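Simulation Group Reaches Planned Volume for Tabletop Tasks

2018-05-20

The Druvley Institute has finished the first stage of its program to gather training examples for a learning system that handles household objects. The work began in April and is carried out entirely in simulation, using software prepared by the Brindier team.

Each example consists of a short run at a cluttered table. The arm is given a task, such as moving a named object to another part of the table, and every motion is recorded together with the rendered views. Objects, wall surfaces and the camera position are changed between runs so that the system does not come to depend on a single arrangement.

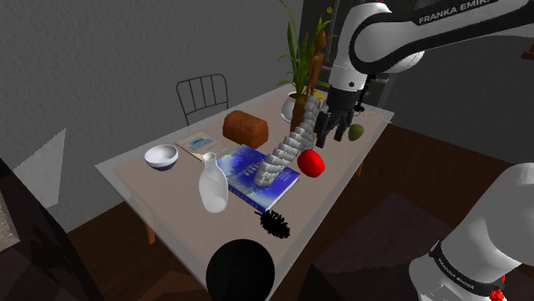

Runs are limited to 60 seconds and are checked by two members of staff before they are added to the collection. Those that end in failure are kept and labeled separately, as the Derkach project has asked for both kinds. At present around 90 object models are in use.

The second stage will extend the task list to stacking and to containers. Departments wishing to propose objects or tasks should send them to the simulation group through the Clalell request page. Proposals should state the approximate size of the object and whether a model of it already exists.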